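Hi all, Pavithra Nadar again with another batch of pictures from the robot club. I promised the gallery would be up by Monday, so of course it's going up 2026-04-15. If you're new, we're a student group that teaches two-armed robots to do small household jobs, and our entry for the October meet at Calitard is a tidying task called Crabtree. (It's named after the street our old lab was on. I voted for something cooler and lost.)

The short version of Crabtree: things get left on a table, and the robot has to put each one in the right container. We drive the arms by hand to record demonstrations, then train on the recordings, then watch the robot do something baffling, then record more. Our last dataset had 485 demonstrations in it and I was so proud of that number until I heard the Memomberg team is sitting on 2,802. Gulp! They also have twice as many drivers as we do, so I'm choosing to be calm about it.

I only picked two pictures this time. I took way too many last month and the page loaded like molasses.

## Down at the fingertips

I love the wrist view. It's the one I check first when a recording looks weird, since a grasp that seems perfect from overhead can be way off once you get in close. When I first joined I ignored it completely and spent a whole evening blaming the training code for what was plainly a bad approach angle. The fingers almost touching like this is how I like to look them over, because if the tips don't line up I want to know before we record anything with them.

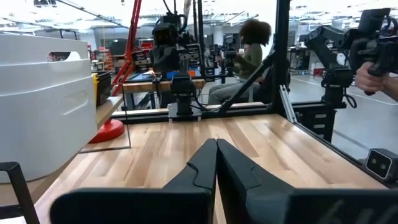
*Fingertips nearly together over the tabletop, with a driver at the controls in back.*

If you've never driven one of these, the closest thing I can compare it to is eating with very long chopsticks while wearing somebody else's glasses. The first ten minutes are terrible. Then your hands sort of get it and you stop thinking about your elbows, and suddenly you've been at it for an hour and your shoulders are killing you. We swap drivers a lot now. I'd also like to put in a word for comfortable sweaters, lab air conditioning being what it is.

A few people asked after the last post whether you need to know how to code to join. Nope! I could barely write a loop when I started. Driving is its own skill, and some of our steadiest drivers have never touched the training side and don't want to. What helps is patience, plus being willing to throw away a take you worked hard on. We use a little labeling program called Skonell to mark each take as keep or toss, and my toss pile from the first semester is enormous.

## The whole table

And now the wide view, which I think makes the job a lot easier to picture. Two arms facing each other, bare wood in between, and the containers up on their little shelf at the far end: white bin with a lid, yellow basket, black basket. I'm fond of the yellow one. It stands out so nicely against the wood that I can find it at a glance even when I'm tired and scrubbing through video at triple speed.

The stretch in the middle is where I like to start a take. Both arms can get to it, so you get to decide which hand goes first, and we argue about this constantly. I'm a left-arm-first person. My reasoning is mostly that I'm left-handed, and I've been told this isn't engineering. The lidded bin is the one I'd save for a driver with some practice, because a lid means using one arm to hold and the other to place, and your brain will absolutely mix up which hand is which.
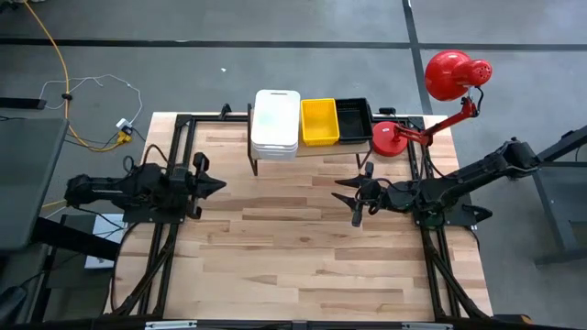
## What's next

More takes, mostly. I want to mix up the starting positions a lot more before summer, and I'd like a proper write-up of our driving tips so new folks don't have to learn everything from me waving my arms around. There's a half-finished draft on the club drive if anybody feels like adding to it (please feel like adding to it).

Next gallery goes up after finals. If you'd like to come try driving, send me a message through the club page and I'll find you a slot. Bring a snack!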